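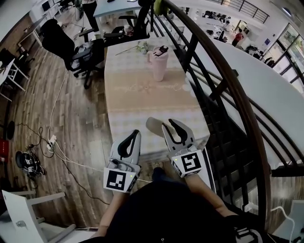
Kitchen and cleaning chemistry: tips I no longer believe, and a few I do

Every month readers send me cleaning recipes, and most of them fizz. Fizz sells. I spent a good part of February trying them out at home, and my opinion of homemade cleaners went down.

Baking soda and vinegar in the drain

Pour in soda, pour in vinegar, watch it foam, feel clever. The soda is a mild base and the vinegar is a mild acid, and when they meet they cancel each other out. You end up with carbon dioxide, water and a little sodium acetate. None of that does much to grease. The bubbles may push a crumb or two along in a slow drain, but so will a kettle of hot tap water, and that costs less. I use a plunger, then a plastic hair strip. If the trap comes off by hand, put a bucket under it and take it off.

Use them separately and they're both fine. Soda scours a stained mug. Vinegar takes the scale out of a kettle: half vinegar, half water, bring it up warm, leave it an hour, rinse twice.

Citric acid

Better than vinegar for scale, and it doesn't stink up the house. My measure is 12 grams in a kettle with a pint of water. Margareta Nedelcu wrote to say I'm stingy and she uses double. Maybe her water is harder than mine. Don't put either acid on marble, limestone or terrazzo. It will etch the surface and no polish from the supermarket will bring it back.

Mixing bleach with anything

I'm sceptical of most warnings on the internet but not this one. Bleach with an acid (vinegar, citric acid, many toilet cleaners) gives off chlorine gas. Bleach with ammonia gives off chloramines. Plain water only, cold, window open. Mix what you'll use today, as a diluted batch loses strength in the bottle. If you used some other cleaner first, rinse it all away before you start.

Drain crystals

These are mostly lye, and lye gives off a lot of heat when it meets water. Always add the crystals to the water, a little at a time. A big spoonful dumped into a bit of water can boil and spit in your face. Goggles and long gloves. Silviu Neagu tells me he has never worn goggles in his life, and I'd ask him to reconsider. Never use crystals on aluminum, and never follow them with a second product when the first one fails. At that point call a plumber and say what's down there.

Oxygen bleach for stains

This one earns its keep, within reason. The powder wants warm water and time. I soak cotton for about six hours, and tea comes out. Old cooking oil doesn't, whatever the label promises, so treat that with dish soap beforehand. Don't seal the soaking water in a jar or spray bottle for later. It keeps giving off gas and the lid can go. No wool, no silk.

Fukard and Kilen tablets

Stela Dumitrescu asked which descaling tablet I prefer. I tried both in the same coffee maker and couldn't tell the results apart. Kilen smells of lemon. Buy whichever is cheaper, or go back up the page to citric acid.

Silver in foil and soda

It works. Line a bowl with foil, add soda and very hot water, and make sure the silver touches the foil. It also strips the dark shading out of engraved patterns, which some people like and want back afterward. Keep it away from glued handles and anything with pearls.

Still testing: Tincuța Văduva's rust paste.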